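首页 > 加入我们 > 招募 > 台面作业规程试用员

招人一起试用、一起改：双臂洗碗台的操作规程（第二稿）

先把最要紧的写在前面：我们在Brikodden的小实验室招规程试用员，有补贴，不要求会写代码，不要求学过机器人。报名截止到2019年9月28日，报名方式在最后面，急性子的可以直接拉到底。

我叫Stellan Nygård，负责这套规程的编写（也负责被大家骂，第一稿就挨了不少骂）。我们做的东西叫Rikine，说白了是一本给操作员看的小册子，讲的是用两条桌面机械臂干家务活的时候，人该怎么操作、什么时候必须停、东西该怎么摆、记录该怎么写。第一稿是六月写完的，写的时候我自己觉得挺清楚，结果拿给从没碰过机械臂的朋友一看，她在第一页就卡住了，问我“确认工作区状态良好”到底是要她确认什么。我想了半天，答不上来！那一条现在已经删了，换成了几句能照着做的话。

所以这次我特别想找的，就是会在第一页卡住的人。你卡住的地方，多半就是规程写得不好的地方。

你来了会做什么

每次来，你会坐在操作位上，照着第二稿从头做一遍：检查、摆盘子、刷、收、写记录。机械臂由你来遥控，左右手各管一条，上手比想象中快（我妈试过，她嫌夹爪太慢，别的没什么意见）。旁边始终有一位值班员陪着，急停按钮在他手边，也在你手边。

我们选洗碗这件事来写规程，是因为它又湿又滑又琐碎，平时在干燥台面上搬积木养成的好习惯，到这儿有一半不够用。水会溅，盘子会转，海绵一捏就变形。两条胳膊还得凑在一块儿干活，一条扶着，一条刷，中间隔得很近。

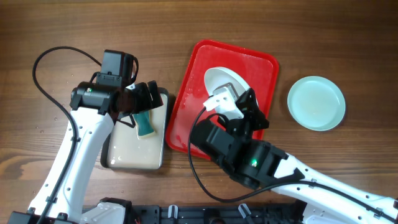
洗碗工位：左臂夹着海绵刷，右臂夹住白盘的边。

讲讲双臂配合的那一章，我最想听意见的就是这里。第二稿现在是这么写的：

一、先扶稳，再下刷。扶盘子的那条臂没有停住之前，拿刷子的那条臂不许往下走。
二、夹盘子只夹边。夹爪不要伸到盘心去，也不要用指尖去顶盘底把它撬起来。
三、两条臂要交叉之前，先出声说“我要过去了”。对，自己一个人操作也要说。值班员需要听见。
四、线缆从台面上绕过去的时候，留出弧度，别让它压在要搬的东西底下。
五、任何一条臂碰到另一条，哪怕只是轻轻蹭了一下，停，记下来，再继续。

第三条吵得最凶。有人觉得对着空气说话很傻，有人觉得这是整本里最有用的一句。我站后一边，但我说了不算，要看你们试下来怎么样。如果你说了几轮之后觉得纯属添乱，请在反馈表里直接写“添乱”，不用客气。

还有第二条，“只夹边”听着简单，做起来争议也不少。边要夹进去多深才算稳？第一稿里我写的是“适当深度”，被Hovland那边的同事用红笔圈了出来，旁边画了三个问号。现在改成了一个动作：夹住之后先抬起一点点，停一停，看盘子有没有往下转，没有转才继续搬。我喜欢这种写法，人照着做就行，不用猜。

收盘子这一步单独成章，因为出问题的往往是最后这一小段。盘子刷完了，大家松一口气，胳膊一伸就往柜子里送，于是盘沿就磕在柜子内壁上了。规程要求在柜口先停一次，看清楚上面和后面还剩多少空间，再往里走；这时候主要看手腕上的那个小镜头，头顶那个视角在柜子里基本帮不上忙，盘子自己就把后面挡住一大片。

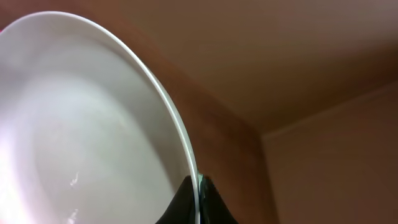
松开夹爪也有讲究。我们规定先让盘子有了着落，再慢慢张开，张开以后原路退出来，不许横着抽。有位试用员给这一步起了个名字叫“放下，别扔下”，我觉得比我写的标题好，第二稿就直接用了（经她同意，署了名）。如果你也有这种好句子，请大方地塞给我。

顺便说，柜子这一章里有一条我自己也拿不准：送盘子的时候，另一条臂应该待在哪儿？现在写的是“退回到待机位并保持不动”，安全是安全，可是慢，而且有的人会忍不住让它继续刷下一个。要不要允许？在什么条件下允许？很想听听你们的看法。

关于水

请允许我啰嗦一段，水是我的执念。第二稿把台面分成湿区和干区，托盘里面算湿区，托盘外面的木头台面算干区。干区上看到水珠就擦，擦之前先把两条臂停住，人手伸进去之前一定要按下暂停，等值班员说“可以”，再伸手。这一条没有商量余地，试用期间谁跳过这一步，当次就到此为止，补贴照发，但不能接着操作了。听起来有点凶，我知道，可是规程里总得有几条是硬的。

湿的夹爪不往底座那边收，带水的盘子不从底座和线缆上方经过。需要换位置的时候绕一下，多花几秒没有关系。我们不按速度给你打分，反馈表上也没有“用时”这一栏，是我特意拿掉的。有那一栏在，大家就会不由自主地赶。

每次开始前要做的检查也写在这一章里，我抄几句给你看看语气：

看线缆：有没有拖进托盘里的。
看托盘：放平了没有，会不会一碰就翘。
看盘子：有裂口的换掉，不要“再用一次”。
看夹爪：指尖上有没有粘着碎海绵。
看底座：晃一晃，晃得动就叫值班员。
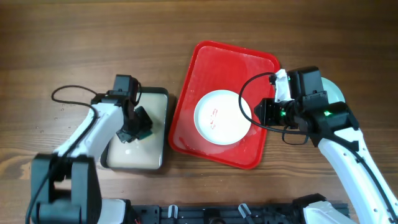 海绵那一章（目前写得最差，请多批评）

软的东西真难写。盘子硬，夹住了就是夹住了；海绵呢，夹得轻会掉，夹得重就捏成一个细脖子，刷起来只有顶上那一点在使劲。第一稿里我写“以适当力度夹持”，你们看，又是“适当”，我这毛病改了很久。

第二稿改成了看形状：夹住以后，上面要留出足够的一截能碰到盘子，并且左右轻轻一动，海绵跟着走，不打滑。如果它在指间歪了，放回托盘里重新夹，不要在半空中用另一条臂去扶正。分层的海绵，粗的一面和软的一面各对哪种脏，也写了一小段，不过那段是抄我自己家里的习惯，未必对，家里洗碗多的人请尽管指正！

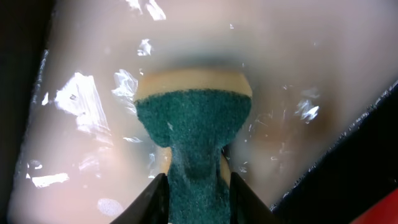
反光也是个麻烦。托盘沾了水，灯一照，手腕镜头里到处是白花花的亮斑，新手容易把亮斑当成没刷掉的脏东西，然后在同一个地方来回蹭。规程目前的建议是换个角度再看一眼，两次都在同一位置才算脏。这个办法在我们这儿够用，换到别的灯光下行不行，我心里没底。所以后面会在Skaltberg的另一间屋子里再试一轮，那边窗户大，光线完全是另一种脾气。愿意两边都去的朋友请在报名时写一句，车费我们出。

记录怎么写

每做完一轮，填一张单子。单子上要写的有：做了哪些步骤，停过几次，为什么停，哪一条规程你没看懂，哪一条你看懂了但没照做。最后这一项请务必老实填，我们不会因此扣任何东西。去年有一版类似的单子，收上来全是“照做”，漂亮得很，一点用都没有。

失败的轮次不许删。盘子滑了、海绵掉了、柜子没放进去，都留着，标上原因。我们这边有条规矩：谁都不能把别人的失败改成成功，也不能把自己的改了，包括我在内。要改就在后面加一行说明，原来的字留着。

操作过程会录像，镜头对着台面和夹爪，说话的声音不录。你随时可以要求看自己的那几段，也可以要求撤回，撤回不用讲理由，写封邮件就行。

我们想找什么样的人

满18岁，两只手能比较自如地坐着操作一阵子。左撇子特别欢迎，现在的规程明显是右撇子写的（就是我），好几处“先动右臂”完全没有道理。

戴眼镜没问题，中文读得顺就可以，规程的中文版正是这次要改的那一版，读着别扭的句子请全部画出来。会洗碗。真的，平时在家洗碗的人提的意见，质量高得惊人，他们一眼就看出哪个步骤在现实里没人会那么干。

如果你做过食堂后厨、护理、仪器维护这类要跟操作规程打交道的工作，请在报名时提一句，我有一堆问题想请教。写过规程的同行也可以来，但请忍住，第一轮先当用户，第二轮再当编辑。

下面这些情况请先别报：近期手腕有伤的；只想来看机械臂拍视频的（我们有开放日，那天随便拍）；没办法接受旁边有人看着你操作的，值班员必须在场，这个没法通融。

时间和补贴

每人一共来3次，中间隔开几天，好让你把前一次的内容忘掉一点。我们想看的就是隔了几天之后规程还好不好用。每次开始前先听讲解，讲解时长30分钟，然后上手。中途想歇就歇，有茶，有饼干，茶杯不许放在操作台上，放旁边的小桌子。

三次都完成的，补贴是2000克朗；中途退出的按次数折算，不用解释原因。另外，第二稿有198条，如果你愿意在家把它从头到尾读一遍并写批注，我会再单独付一份阅读费，金额面谈。读不完也没关系，读到哪儿算哪儿，把停下来的那一条标出来，对我就很有用了。

规程最后会署上所有试用员的名字（不愿意署名的写化名也行），定稿后人手一本，纸质的，封面防水，这次我吸取教训了。

怎么报名

给我写邮件，标题写“Rikine试用”，正文不用正式，告诉我三件事：你哪些时段有空，你在家洗不洗碗，你上一次觉得某份说明书写得烂是什么时候、烂在哪里。第三个问题我是认真的，我会根据它来排优先顺序。简历不用附。

收到以后我会回一封信，里面有第二稿的前两章和知情同意书。同意书请慢慢看，有一句看不懂就问我一句，签字可以等到来的那天。人满了我会在这一页上注明，没排上的朋友会放进Skaltberg那一轮的名单里，除非你告诉我不想去。

带长袖来的，操作时要把袖子卷起来；手链和长项链请留在家里或者存在门口的柜子里。鞋子随意，别穿拖鞋，地上有时候有水。

联系：Brikodden实验室 Stellan Nygård | 版权所有 Brikodden | 返回顶部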